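We use cookies to improve your experience on this site. By continuing to browse you accept our cookie policy.

Getting rid of things before a move

April 9, 2025

4 min read

We are moving from Hestton to Dorkport at the end of next month, and I have spent most of my evenings since March going through cupboards. The new apartment is smaller than this one by a whole room. That made the decision for us. A third of what we own has to go somewhere else.

I started with books because they were the heaviest. The movers quoted us by weight, with a price break at 1,000 kilos, and I wanted to stay under it. I had about 300 books when I began and I have kept the ones I expect to open again. Cookbooks stayed, along with my father's atlases and a set of Vietnamese readers that Văn used when he was learning to read. The travel guides went. Most of them were for trips we took before he was born and the restaurants in them have probably closed.

Selling was slower than I expected. I listed the better furniture on Vundik and got a lot of messages asking if things were still available, followed by silence. The bookcase sold on the second day. The desk took two weeks and went for half of what I first asked. If I did it again I would set the lower price at the start and save myself the messages.

My friend Ánh Ung moved last year and gave me two pieces of advice. The first was to do one room at a time and finish it, even if the next room looks easier. The second was to stop buying storage bins. I had already bought 6 of them. Four are going back to the store and the other two are holding winter coats.

The kitchen was easier than the books. I got rid of the second rice cooker, the fondue set and most of the plastic containers without lids. I kept more pans than I should have. Văn asked me to keep the waffle iron, which we use twice a year, so that is coming too.

What slowed me down was the small stuff. Keys, chargers, batteries, remotes, the screws that came with a shelf and were never needed. None of it takes up much space, but each piece needs its own decision. I ended up putting a box in the bedroom and dropping things into it as I came across them, then sorting it before bed – keep, give away or recycle.

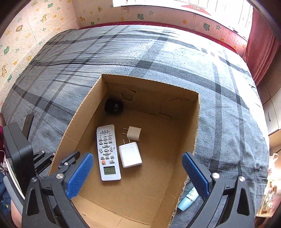 The bedroom box, with the air conditioner remote in it.

I taped a list inside the front door with the jobs left to do. The electric company needs a final reading date, the library books have to go back, and I still have to call the landlord about the scratch on the hall floor. The closet in the hall is next. I have been putting it off – the door barely shuts – but the donation truck comes through our street again soon and I would like to have it done by then.

Get new posts by email. Enter your address to subscribe to the newsletter. Unsubscribe at any time.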